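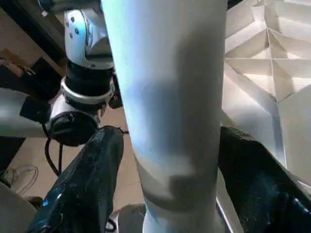 White cylinder, matt finish, no markings on this side.

22nd February

Spent the afternoon on the unlabelled things from the Momitcombe move. The rule I set in August was that anything without a name on it gets measured, written down and given a number, and I have mostly kept to it. The white cylinder is number 22 in the book. Length 209 mm, taken three times with the steel rule. I took the diameter with the calipers and then wrote it on the back of an envelope, which has gone out with the recycling, so that has to be done again.

The surface is smooth and slightly dull. In the light I had it reads as a very pale white with a little blue-grey in it, brighter on the left and going to a soft grey on the right. The dark band with the stepped outline on the lower half is shadow. I mention it because in the book I first put "stain, lower half" and had to strike it through. There are a few faint smudges. I have not cleaned them off. The last time I cleaned something before entering it I took off a pencil mark that would have saved me an evening.

I went through the Jirneck delivery notes looking for a match by length. Nothing at 209. There is an entry for "tubes, white, 2", which gives no size and has been ticked in two different inks. I am not going to assign number 22 to that line on colour alone. It stays as "cylinder, white, plain" until something better turns up.

Other entries today: number 23, a bracket with one slot worn wider than the other. Number 24, a lid, 100 mm across, which fits none of the four tins I tried it on. Number 25, a bag of felt pads, adhesive gone. I threw out number 25 after entering it and noted the fact in the margin.

The Fraser shelving is up along the back wall now and level to within a millimetre over its length, after packing the left foot with card. The second shelf from the bottom sits too low for the tall boxes. Moving it up one hole means taking everything off the third, so I left it. The tall boxes are lying on their sides for the present, with the openings facing out.

Tried the labels from Zorkura. They hold on cardboard and on painted metal. On a matt white offcut one lifted at the corner inside an hour, so the cylinder will get a tie-on tag. String is in the top drawer. The tags themselves are still in one of the boxes I have not opened, probably the one under the window.

Stopped at half past five when the light went. Left to do: diameter of 22, the Jirneck notes from the second folder, move the shelf. Need more pencils, HB.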